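Support request: pink check table cover, plastic film and creases
Product: Rundo table cover, pink and white check
Status: Open, waiting on customer
Opened: December 31, 2020

Message from customer

Hello Stamine team, and thank you for picking up so quickly last time! I have another question for you, this one about the Rundo cover in the pink and white check. I bought two of them through Valdovinos back in April and put them away in the closet, and only now have I gotten around to opening the first one for our craft room at Erarholm.

My trouble is twofold. The clear film it was wrapped in clings to everything (my sleeves included), and the cover itself has deep fold lines that will not lie down. I left it on the table for 17 hours with cookbooks on the corners and the creases are still there – a little softer, maybe, but things tip over on them. I'm nervous about ironing it. My mother ironed one of hers years ago and we all remember the smell.

Warmly,
Leopoldo Magaña

Reply from support

Hello Leopoldo, how nice to hear from you again, and I'm sorry the cover is giving you grief. Please keep the iron in the cupboard for now! Fold lines like these are common when a cover has been stored for months, and they nearly always come out with patience. Would you try the following and let us know how you get on?

Step 1. Clear the table and gather up all of the plastic film. Small pieces like to hide under the edge of the cover, and they leave bumps that look just like creases.

Step 2. Turn the cover over so the fold lines point the other way, and smooth it from the middle outward with your flat hand. Leave it for almost 60 minutes in a warm room.

Step 3. Turn it back, smooth it again, and send us a picture of the table.

Customer update

Steps 1 and 2 are done, and I do think the middle is better. My picture is below. I know there is still some crumpled plastic by the checks – I'll go around once more before I call step 1 finished.

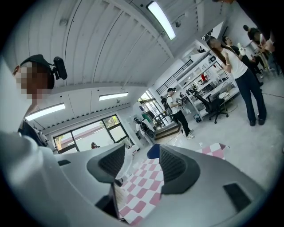 Step 4. Added by support: thank you for the picture, Leopoldo. Do take that plastic away first, then lay a damp towel along the worst fold for 5 minutes and smooth it again. If the line is still standing up tomorrow, write back on this same ticket and we'll talk about a replacement.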